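4. Flat items and the drawer

4.1 What people keep

The home inventory described in Section 3 listed 715 makeup items in 21 households. Eye and cheek palettes were a small share of the total but took up a large share of the space, and they came up more often than anything else when people were asked what was hard to put away. Lipsticks, pencils and brushes can stand in a cup. A palette has one long side, one short side and very little depth, and most of the storage sold for makeup is made for things that stand up.

We use "palette" for any flat, closed or open case holding more than one pressed color, whatever its size. Single powders in round cases were coded separately. Where a household kept a palette inside its original cardboard sleeve, we measured the palette without the sleeve and made a note of it. Sleeves were kept more often by people who had bought the palette as a gift for themselves in December, and we have no explanation for that.

The inventory was done by Xiaoqing Meng in the homes, using a paper form and a steel ruler. Szymon Malinowski coded the forms afterward and went back to the households by phone when an entry could not be read. Entries that stayed unclear were dropped before the total above was made.

4.2 Kinds of organizer

Four lines of organizer were found in the homes. The Stiver trays are open and shallow, and people put them inside a dresser drawer. The Mestar stand has upright slots, like a letter rack, and was the only one built with palettes in mind. The Qaisi box has a lid and lift-out dividers. The Flullitz case is a travel case that several people had stopped traveling with and left open on a shelf. Other households used shoe boxes, a bread tin, a bathroom cabinet or the top of the washing machine.

None of these has a closed drawer in a rounded body, and that form was the one we wanted to look at next. It is sold widely and it looks good on a dresser. The rounded body also gives up room at the sides, and it was not clear to us how people judge what will go into it. With a square box, a person can hold a palette against the front and see at once whether it fits. With a barrel, the front is wider than the drawer, and the curved end says little about what is behind it.

4.3 Table layout

All of the items were placed on a plain white tabletop with pale gray walls on three sides. We chose a bare surface because the home visits had shown how much other objects affect where a thing gets put down. In one home a palette was always left on the same corner of the dresser, and it took us some time to see that a lamp cord kept it from going anywhere else.

The barrel was placed toward the far right of the table, lying on its side with its orange end turned to the left. The flat items were then laid out to the left of it and in front of it at whatever angle they came to rest. We did not square them up with the edge of the table. At home very few palettes are put down straight, and turning the item is part of the work of putting it away.

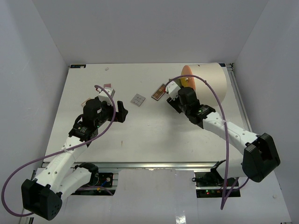
Figure 3. Flat items on the table, with the white barrel on its side at upper right.

Distance from the barrel was not fixed in advance. In Figure 3 the brown rectangular item is nearer to it than the gray square one, and the two differ in more than color. A square item can be turned to any side and offers the same edge. A rectangular one has to be brought around so that the short edge leads, unless the opening is wide enough to take the long edge. We expected this difference to matter more than size, and the notes from the homes pointed the same way.

4.4 Instructions and notes

The instruction was one sentence: "Put away what you would put away." No order was given, and there was no time limit. We had first written a longer instruction that named the drawer, but in a trial with colleagues it led people to fill the drawer until it would not close, which they said they would never do at home. The short version was used from then on.

Notes were made on a single sheet with a column for the item, a column for the first move and a column for where the item ended up. "First move" meant the first change in the position of the item, and touching it without moving it was not written down. Opening and closing the drawer were noted on a separate line. The sheet was last revised on 2022-08-02, when we added a box for items that were put in and then taken out again. Earlier sheets had this in the margin, and those margin notes were copied into the new box by hand.

A written comment was also collected from each of the 121 people who answered the questionnaire in Section 3. The comments could be up to 400 characters long. Most were shorter. We quote a few of them below with spelling corrected.

4.5 The open drawer

A drawer that stands open changes the table. It becomes the lowest and nearest place to put a thing, and it also takes up surface that was free a moment earlier. This second effect was raised in the comments more often than we had expected. "I pull it out and then there is nowhere to set down what I'm holding," one person wrote. Another wrote that she opens the drawer last, once she has picked up everything she means to put in it.

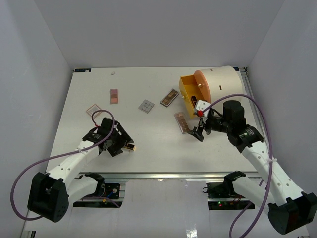 Reading time: 21 minutes

With the drawer pulled out to the left, a palette lying beside it is close to the opening but may be badly placed for it. The dark-framed palette next to the drawer is a case of this. It lies at a slant, and the open side of the drawer is its top, so the palette has to be lifted and turned before it can go in. The longer palette with the pale pinkish frame lies closer to the near side of the table, below the drawer, and slants down to the right. Nearness alone is therefore a poor measure of how easy an item is to put away, and we coded the angle of each item as well, in three steps: in line with the drawer, across it, or slanted.

What is already inside matters too. A small black item lay near the end of the drawer in this layout. Small things left in a drawer tend to be treated as belonging there, even when they stop a flat item from lying flat. In the homes, Meng found hair ties, a spare key and loose sponges in drawers that their owners described as being for palettes. When asked, the owners usually said that the small item had been put there for the time being.

4.6 Covers, frames and color

Palettes with a clear cover were described differently in the comments from palettes with a solid lid. People with clear covers said they could find the right one in a full drawer as long as it lay face up. People with solid lids relied on the color of the frame or on a printed name, and several had turned a palette on its edge so that the name could be read from above. That works in an open tray. In a shallow drawer it often does not, and the palette goes back to lying flat under another one.

Frame color was used for sorting by a few households, though more often it was used for remembering. "The pink one goes on top," one comment said, and gave no reason. Where two palettes had frames of a similar color, people named them by what was inside, most often "the browns." We kept these names in the coding when a household used them the same way more than once.

Pressed color breaks when a palette is dropped, and some people wrote that they would not stack palettes for that reason. Others stacked them and put a tissue between. The questionnaire did not ask about breakage directly and we cannot say how common it is.

4.7 Knobs and the rounded front

The barrel has round gold knobs, one on the curved front panel and one on the drawer. The knob on a drawer front gives a clear place to pull. It also sticks out past the front, so an item set down directly in the path of the drawer meets the knob first. In the homes this came up with ordinary dresser drawers as well, mostly with low ones.

The rounded top of the body is a surface where nothing flat will stay. Owners of square boxes very often used the lid as a shelf, and for some of them the palettes in daily use lived there permanently while the inside held things they rarely wore. A barrel on its side takes that option away. Whether the daily palettes then go into the drawer or stay out on the table is taken up in Section 5, together with the questionnaire answers on how often each item was used.

4.8 Coding agreement

Both authors coded every sheet. Where the two codes differed, the sheet was set aside and read again on another day without reference to the first reading. Most of the differences were about "slanted" and "across," which are hard to tell apart for items that are nearly square. For square items we dropped the distinction and used only "in line" and "not in line." The full coding sheet is given in Appendix B.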